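She runs the ferry kiosk at Prarholm, the one with the green shutter, and she has asked me not to use her name becuase "everybody on the island knows who it is anyway." Fine. Monday morning, between boats. Coffee in paper cups.

I wanted to ask about the winter timetable. She wanted to talk about soup.

"People get off the first boat frozen and they want something hot, and for years all we had was chocolate bars. So I started bringing a pot from home. Fish soup, mostly. My mother's, with too much dill."

One pot became 2. Then a hot plate, then a letter from the ferry company asking what exactly she was doing with their electricity. She still has the letter. It's taped up inside the cupboard door.

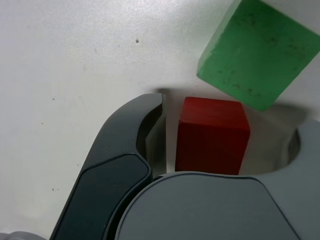 "They were nice about it in the end. I sent the man a thermos."

The timetable, though. Since January the late boat from Gristadik doesn't run, and the island has 69 people on it year round, and a good few of them work over there. What happens now?

"You sleep on somebody's couch. Or you leave work early and your boss gets a face on. My neighbor has done both in one week." She stops to sell a ticket, two rolls, a newspaper. Comes back. "Where was I. Couches."

She doesn't blame the crew. Says so more than once. The crew are the ones who hold the boat when they see headlights coming down the hill, and they get told off for it.

"On paper we're 7 minutes late. In real life a kid got home for supper."

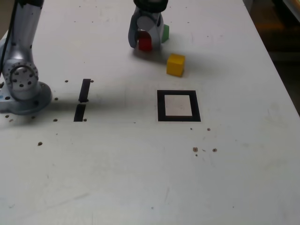 The summer people

This gets a long sigh. July brings up to 235 visitors on a good Saturday, most of them walking out to the Marchal light and back, most of them wanting ice cream.

"I like them! Write that down. They say thank you and they buy postcards. But then they tell me how peaceful it must be here in the winter. In winter I'm chipping ice off a padlock in the dark."

Would she ever move to the mainland? She did once. Forkesholm, a rented room over a shoe store, a job in an office. Lasted until spring.

"I couldn't sleep. Too many cars. And you'd say good morning to people and they'd look at you like you wanted money."
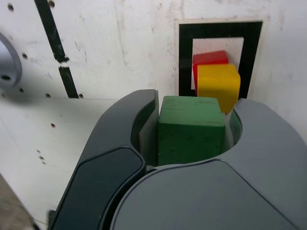 Green block, close up.

Next boat is in, so we have to be quick. Last thing, what's in the pot today?

"Pea. Don't put that it's fish, they'll come for the fish and be cross with me."

And the late boat, does she think it'll come back?

"Ask me after Easter, there's a meeting. I'm going to bring soup." Then she's got the hatch up and there are six people in line, hoods up, all talking at once, and I'm in the way of the napkins.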